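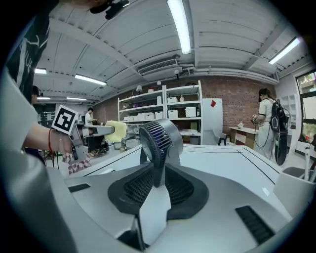 4. Small sources, small absorbers and the ceiling

4.1 What people bring into a working room

Rooms used for practical work have a sound of their own, and much of it comes in with the people who use them. The building supplies the volume, the walls and the ceiling, and then the users add fans, kettles, radios, coats, rags and boxes until the room we measure is rather different from the one on the plan. We had expected to treat these additions as clutter in the data. Instead they became the part of the survey we most enjoyed. Figure 1 shows two sorts side by side: a compact desk fan with a round grille, which belongs with the sources, and a pale yellow sponge with a red-and-white checkered cloth hanging below, which belong with the absorbers. Each is small enough to be left off any drawing. The fan type matters a good deal to how well people hear one another, the sponge hardly at all, and the cloth falls somewhere between the two depending on how much cloth there is.

We should say at once what we mean by mattering. A room can be perfectly legal, well below any level that would harm the ear, and still be tiring to talk in. The users we spoke to in Sinby and Feyisa seldom complained of loudness. They complained of having to say things twice. For that reason we judged every change by its effect on the understanding of ordinary speech across a table, using the word lists described in Section 2, and looked at decay times only afterwards. It was a pleasure to find how often people's own descriptions of a room pointed to the right cause. "Swimmy", "boxy" and "like talking into a bucket" were used with great consistency by people who had never met, and each of them lines up with something in the decay curves.

4.2 Fans and other steady sources

Small fans were the commonest steady source in the 50 rooms of the survey. A fan on a table sits much closer to the ear than anything fixed to the building, so a quiet one can mask more speech than a noisy extractor on the far wall. Distance does most of the work. In the open, doubling the distance from a small source takes 6 decibels off its direct sound, and indoors the same holds until the reflected sound takes over. In a hard room that happens sooner, and moving the fan further away soon stops helping. In a well-furnished room there is more to gain by moving it.

Speed matters as well. The noise made by blades and grille rises steeply as the blades turn faster, far more steeply than the flow of air does, and a larger fan turning slowly will usually be kinder than a small one turning fast. Several users had worked this out for themselves and ran their fans at the lowest setting all through July, when a higher one would have been cooler. One group in Feyisa had gone further and agreed to stop the fans for the first few minutes of each session, when instructions were being given. Their scores on the word lists for that part of the session were among the best we recorded anywhere, in a room whose decay time was nothing special.

Stands and supports deserve a word too. A fan resting directly on a thin tabletop can set the top humming, and the top, being much larger than the fan, sends the hum out into the room very efficiently. A folded towel under the base often cured it. We tried this in front of the users whenever they would let us, and the moment when the hum drops away never lost its charm. The improvement shows up mainly in the low bands and does less for speech than one might hope, but people liked it so much that we would suggest it anyway.

4.3 Sponges, rags and curtains

Soft objects are widely believed to deaden a room, and the belief is right in principle. Sound moves air in and out of the small spaces of an open material, friction takes some of the energy, and less comes back. The trouble is one of size. A porous layer against a hard surface works well once its thickness is near a quarter of the wavelength. For a layer 7 cm thick that point lies a little above 1,200 Hz, which is useful for the clear edges of consonants, but a kitchen sponge is thinner than this and, more to the point, covers almost no area. A handful of sponges on a shelf will do nothing that can be heard. Many are also made with partly closed cells, and then the air cannot move through them freely in the first place.

Cloth is more interesting. A single thin cloth laid flat on a bench is very nearly invisible to sound, since the air right against a hard surface scarcely moves and there is little for the weave to act on. Hang the same cloth in folds, some way out from the wall, and it begins to earn its keep. In Sinby a row of aprons and drying cloths hung along a line one arm's length from the brickwork, put there with no thought of acoustics, and the upper bands in that room decayed noticeably faster than in the matching room next door. When the line was taken down the difference went. When it was put back the difference came back too! We repeated the test on a second visit and were delighted to get the same result.

What counts, then, is total area and spacing. We would rather see one generous curtain of heavy cloth than any number of small things dotted about. Murray Hinds put the case for felt offcuts pinned in patches, and patches do have a slight advantage over one continuous sheet of equal area, through the effect of their edges. In our rooms the gain was real but small, and a curtain can be drawn back when the windows are wanted.

4.4 The ceiling
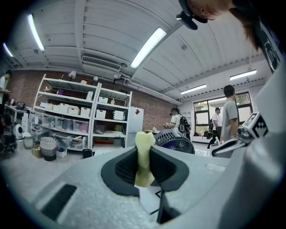 Ceilings are the largest uninterrupted surface in most workrooms, as the walls are given over to doors, shelves and windows and the floor is covered by whatever work is going on. Sound that would otherwise be caught by furniture or bodies goes up, meets the ceiling and is sent down again over everybody's heads. A plain flat ceiling returns it like a mirror. The workshop in Figure 2 has a white ribbed ceiling crossed by beams, and a form of that kind behaves differently, in ways that depend on the depth and spacing of the ribs and on how far the beams stand down from the surface between them.

The general rule is simple to state. Ribs that are very small compared with the wavelength are ignored, and the sound is reflected much as it would be from a flat sheet. Once their spacing reaches half a wavelength or more, some of the energy can be sent off at other angles. For ribs 175 mm apart, the wavelength equal to the spacing corresponds to a frequency just under 2 kHz, well inside the range that carries consonants. Deeper ribs scatter more strongly than shallow ones. Beams, being larger and further apart, can do the same job lower down, and two neighbouring beams with a flat strip between them make a shallow trough which may send sound back towards the person who made it.

Scattering is easily confused with absorption. It removes no energy worth speaking of. It spreads the returning sound over a wider range of directions and arrival times, and a sharp flutter between floor and ceiling can then soften into something less noticeable. Users of rooms with ribbed or beamed ceilings were less likely to describe a "ping" or a "rattle" after a hand clap, even where the measured decay time was as long as in the flat-ceilinged rooms. They were, however, just as likely to ask for words to be repeated. We take this as a fair warning against judging a room by clapping in it, tempting though that is (and we all still do it on walking through the door).

The material behind the ribs has its say too. Thin sheet over an air gap can shake in sympathy with low notes and draw a little energy from them, while ribs formed in something heavy and stiff will not. A photograph cannot settle the matter and neither can tapping from a ladder, although tapping gives a useful hint. Where we could not find out what a ceiling was made of, we left it out of the comparison in Table 4 and kept the room for the fan tests only.

4.5 Treating part of a ceiling

Full ceiling treatment was beyond the means of every group we visited, so we looked at what could be done with a few hanging panels. Panels of the Dulico type, 5 cm thick, were hung level with the underside of the beams in one Sinby room, directly over the main table. Both faces are then open to sound, and the gap above helps at lower frequencies. Decay times were worked out in Retis from the same source positions before and after hanging.

Position made a larger difference than we had guessed. Panels over the table shortened the path that mattered, from talker to ceiling to listener, and the word scores at the table rose clearly. The same panels moved to the far end of the room gave almost the same decay time and very little gain in the scores. For groups with only a small sum to spend, this is cheering news: hang the material over the people who are talking, and leave the empty corner alone until there is money left over. The remaining results, for rooms with two or more tables in use at once, are given in Section 5.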